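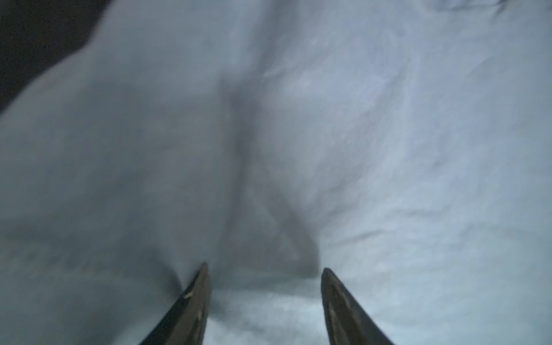
Según Stunis, una prenda no está doblada hasta que se puede levantar de la pila sin que se abra, y la mayoría de las pilas domésticas no pasan esa prueba. La observación nos llegó por escrito cuando presentamos el anteproyecto y cambió el planteamiento del trabajo. Hasta entonces solo pensábamos medir el espacio que ocupa la ropa guardada.

Proyecto de Organización del Espacio Doméstico
Informe final de grupo — 2 de agosto de 2021

1. Punto de partida

El encargo pedía estudiar el recorrido de la ropa limpia desde el cesto hasta el estante en una superficie pequeña. Elegimos ropa de diario en tonos azules, de distintos grosores, porque es lo que teníamos a mano y porque los tejidos blandos son los que peor conservan el doblez. El presupuesto era de 3000 pesos y sobró una parte.

El mobiliario se reduce a lo básico: una estantería de malla metálica negra al fondo y una cesta de rejilla blanca, larga y estrecha, en la pared izquierda. Las paredes llevan un revestimiento de cuadros en crema, azul y granate. El suelo es beige y tiene manchas que no salieron con la limpieza. 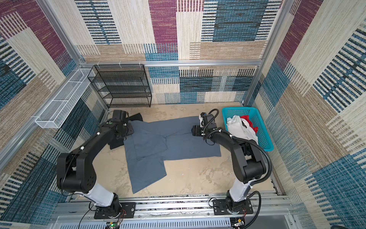

2. Método

Trabajamos en 4 sesiones. En cada una se partía de la ropa amontonada en el cesto y se seguía el mismo orden: sacar, extender, alisar, doblar y colocar. Probamos dos formas de doblar. La primera es la habitual, en mitades. La segunda, que en el grupo llamamos «doblez Foltcombe», divide la prenda en tercios y termina metiendo el borde inferior hacia dentro.

Anotamos si la prenda aguantaba el traslado al estante y si había que repetir el doblez. No cronometramos la primera sesión, por lo que sus datos no entran en la comparación de tiempos.

El cesto de plástico turquesa, con los lados perforados, se dejó en el rincón derecho del fondo. Con la estantería y la cesta de rejilla vacías hay sitio de sobra, pero el trayecto cruza toda la superficie y eso se nota al final de la sesión.
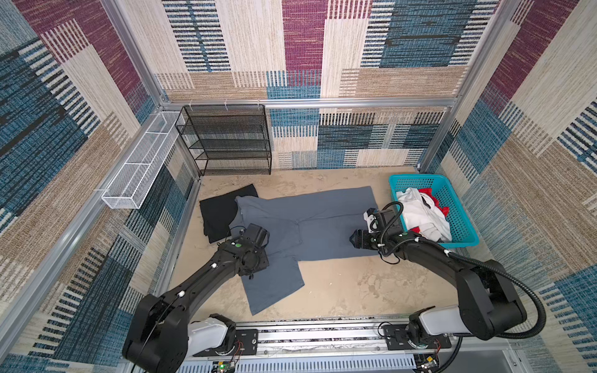 3. Resultados

El doblez en tercios aguantó mejor el traslado en las prendas gruesas. En las finas la diferencia fue pequeña, y en 2 casos salió peor que el doblez en mitades. El paso que más influyó fue el alisado: una arruga en diagonal que se queda dentro vuelve a salir en el borde de la pila.

También vimos que conviene separar las telas ligeras antes de empezar. Puestas encima de una prenda más pesada se mueven con ella, y hay que extenderlas otra vez.
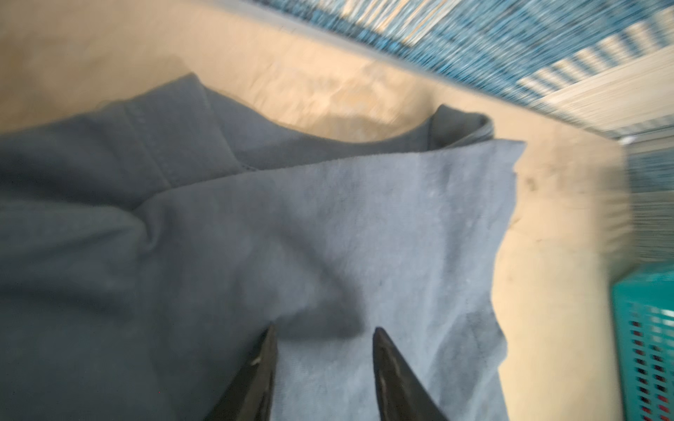
Figura 4. Tela celeste extendida sobre una prenda azul más oscura.

4. Limitaciones y trabajo pendiente

La muestra es pequeña y casi no incluye prendas rígidas. Tampoco probamos el doblez con la cesta de rejilla llena. En diciembre queremos repetir las sesiones con ropa de invierno y con el cesto junto a la estantería — el cambio que más nos pidieron en la presentación.

Las tablas completas están en el anexo 5.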